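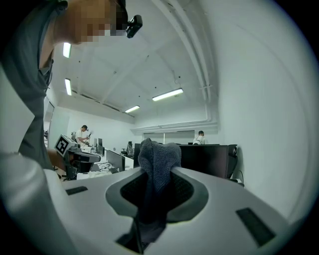

Progress report to the Salelgate Fund
Grieving Together: peer groups for young people who lost a parent or sibling
9 March 2022

Dear members of the fund,

This is our second report on the grant. It covers the months from October until the end of February.

In this period 82 young people took part in the program, in groups at Mitora and at Stojanovska House. The youngest groups meet after school and the older ones in the evening. We had planned to open a third place before Christmas, but the lease was delayed and we could start there only in February. Two groups are running there now.

Each group has two trained leaders. We trained 22 leaders with your support, and 20 of them are still active. One moved away and one has stopped for family reasons. For every leader there is supervision once a month, and we have noticed that the new leaders ask for more of it than we expected. We would like to discuss with you if a part of the travel budget can be used for this purpose.

The weekend camp was the most expensive activity of the period. It was also the one that families wrote to us about most. Several parents told us that their child talked about the death at home for the first time afterwards. We did not measure this, so please read it as what parents said to us and nothing more.

Attendance fell in January — we think mainly due to illness. Three families asked to join by phone, and this worked well for the teenagers but poorly for the little ones.

The Justus booklet for schools is printed. We sent out 275 copies and we have had requests from two more school boards. The translation is behind schedule and will be finished in spring.

Still open from our last report: the quiet room at Mitora needs a new door, and the quote is attached with the accounts.

With kind regards,
The program office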